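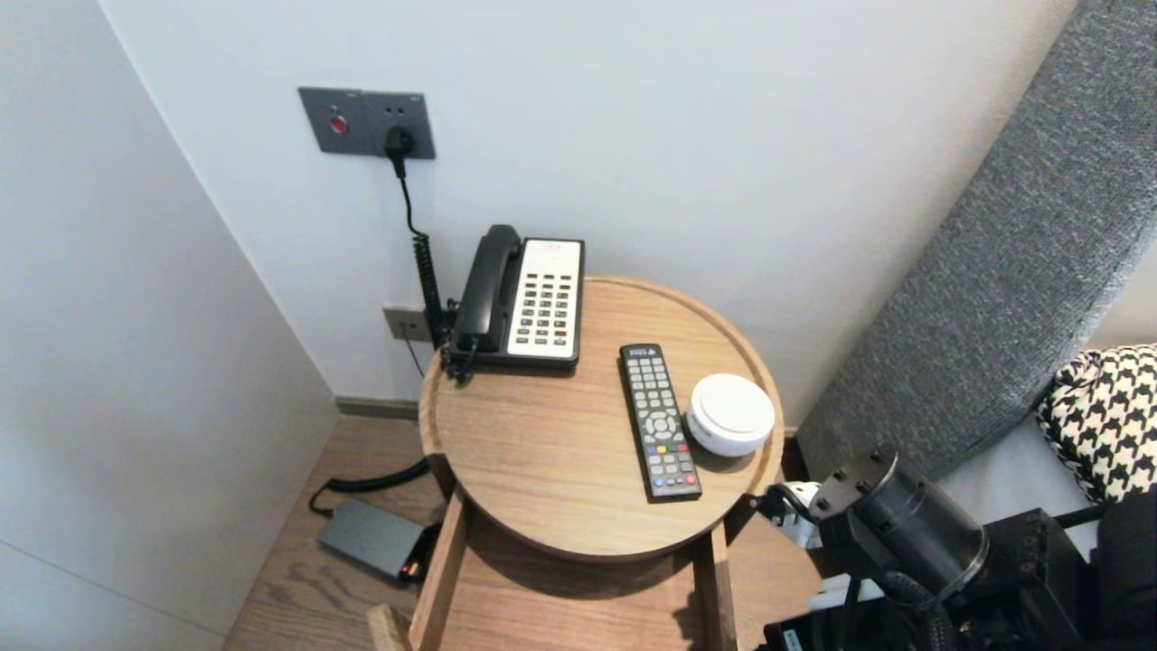 2 min read

Ticket 1757, room 34, Stuvlow guesthouse. Bedside phone has no dial tone and the TV ignores the remote. Opened by me (Zarmeena Sandhu), copied to Babar Dogar because he did the wiring up here last time and I'd love to blame him!

First go. Picked up the handset, nothing, not even a crackle. Pushed the plug in the wall socket a bit harder, still nothing. Tried calling the room from the front desk on 662 and got that long flat beep. The remote does nothing at all for the TV, so I put in fresh batteries (the old ones had been in there forever) and no luck with those either.

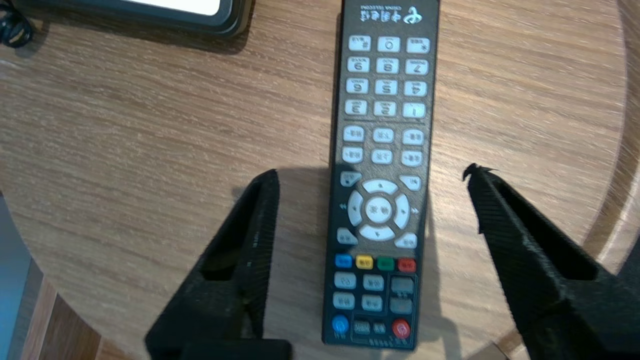

Suravstead, September

OK, back on it after lunch. The remote has the China Telecom logo on it, so it goes with the TV box and I'd been standing there pointing it at the screen like a fool. Amna Kiani says the box can take up to 5 minutes to wake up after it loses power, and I had definitely not given it that long. Waited, pressed the middle button, menu came up! So that half is sorted, and I'm leaving the batteries in anyway.

The phone is the stubborn one. I borrowed the one from the Prosville room and it was dead on this line too, so the handset is off the hook (sorry). 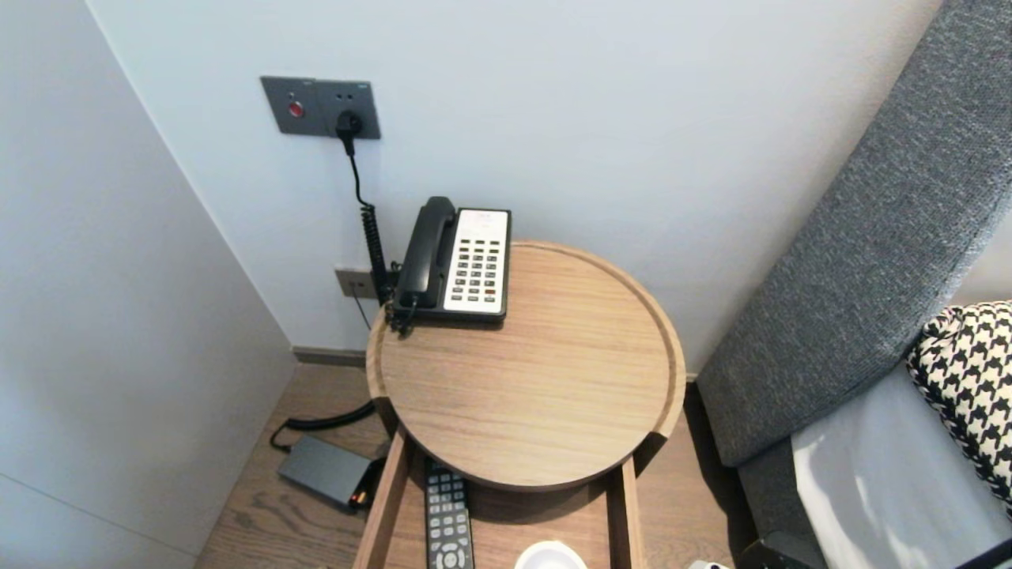 That leaves the line itself, and there's a lot of cord going down behind that little round table for one phone. I followed it with my fingers as far as I could and then moved the table out, which I should have done first thing. One of the ends at the low plate felt wobbly. I took it out, blew on it, clicked it back in and got a dial tone. It dropped again when I nudged the table back, so I'm calling it a bad clip.

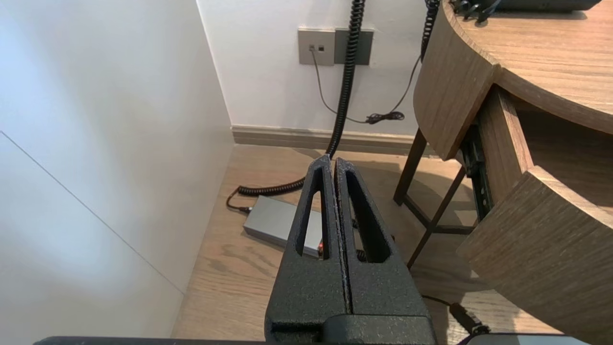 Floor by the wall: adapter with its red light, cords, the two wall plates.

Babar, can you bring a new line cord from the Jatoi box when you're next over? Leaving the ticket open until then, and please don't shove the table hard against the wall in the meantime.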